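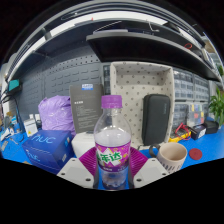 By Brunello Galli

Karmont hand gripper, open day at Parkemeck

Parkemeck opened its workshop to visitors on Thursday, and the item I went to see was the Karmont hand gripper. It is a two-finger tool that a person carries and operates directly, with a wide-angle camera looking out over the fingers. The recordings are then used to train an arm fitted with the same fingers. I had read the spec sheet. I wanted to know how the tool behaves on an ordinary bench with a soda bottle, a cup and a coaster, and whether someone with no practice could get clean recordings out of it.

Visitors got a slot each at the bench. Mine was short but long enough to form an opinion on most points. What follows applies to the demonstration unit and its firmware; Karmont says the shipping version has a different trigger spring.

Fingers

The body is light gray. The fingers carry magenta ribbed pads that bend around whatever is pressed between them, and for a round object this works well. A soda bottle taken at label height stays upright with very little trigger force, and I could set it down and pick it up again without crushing the wall. The ribs flex first and the bottle wall second, in the correct order. I tried a deliberately bad grasp, too high and off center. The bottle rotated a few degrees in the pads and then held.

Flat objects are another matter. The red coaster lies nearly flush with the desk, and the fingertips are too thick to get under it. The operator on duty slid it to the edge of the desk and took it from there. It is a usable technique, but it is slow and a beginner will not think of it. Karmont lists a thin fingertip as an accessory. It was not at the demonstration and I can't comment on it.
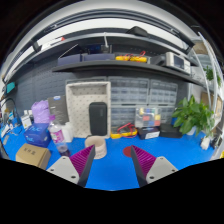 Does the gripper need a special bench or a cleared background?
A normal bench is fine. The staff left their own equipment in place during the demonstration, and they prefer some clutter in recordings so that the trained arm does not depend on a bare table. Lighting should be steady, and the operator should avoid blocking the view with the other hand.

Trigger and handling

Opening range is generous. A bottle fits between the open fingers with room on both sides, so the approach does not have to be exact. Trigger travel is long, with a dead zone of about 5 millimeters at the start. I kept overshooting on the first attempts. An experienced user compensates without thinking, but the dead zone should be adjustable in software and at present is not.

Weight is acceptable for short work. My wrist was tired by the end of the slot, and I would want a rest between batches. The operator records in batches of 50 grasps and stops after four of them, which makes 200 in a session. He considers that a practical ceiling for one person. The cable exit is on the underside of the handle and is well placed for a right-handed user. Left-handed, it rubs against the forearm.

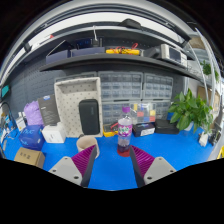
The placement task

The main exercise was setting the bottle on the coaster and releasing it. Picking up is easy. Releasing is where the tool shows its limits, as the pads tend to cling for a moment and a fast release can drag the bottle sideways. The staff teach a two-stage release: open slightly, wait, then open fully. I had it after several tries. The coaster leaves only a small margin, so a tilted approach puts the bottle down on its rim. Coming in from straight above is possible, though the body of the tool hides less of the target when it is held at an angle -- I settled on something in between.

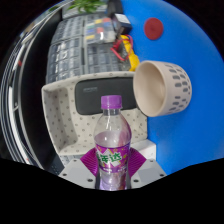

Wide-angle distortion is heavy toward the edges, and the playback on the monitor takes getting used to. Anything near the border looks bent and farther off than it is. The middle of the view, where the grasp takes place, is clear enough to judge contact between pad and bottle. I would still like a corrected preview for the operator. Haworth, the integrator that supplied the playback software, has one on its list with no date attached.

Wear

Parkemeck changes the magenta pads after 300 hours. The old set I was handed had small tears at the base of the ribs and no other damage. Replacement means removing the screws on the finger plates, and the screws are small enough to lose on a workshop floor. Captive screws would be an obvious improvement.

Verdict

Good on bottles and cups, poor on thin flat objects in the supplied configuration. I would buy one for a lab that already has an arm with matching fingers. Without the arm there is little reason to. Wait for the new trigger spring if the schedule allows it, and order a spare set of pads with the unit.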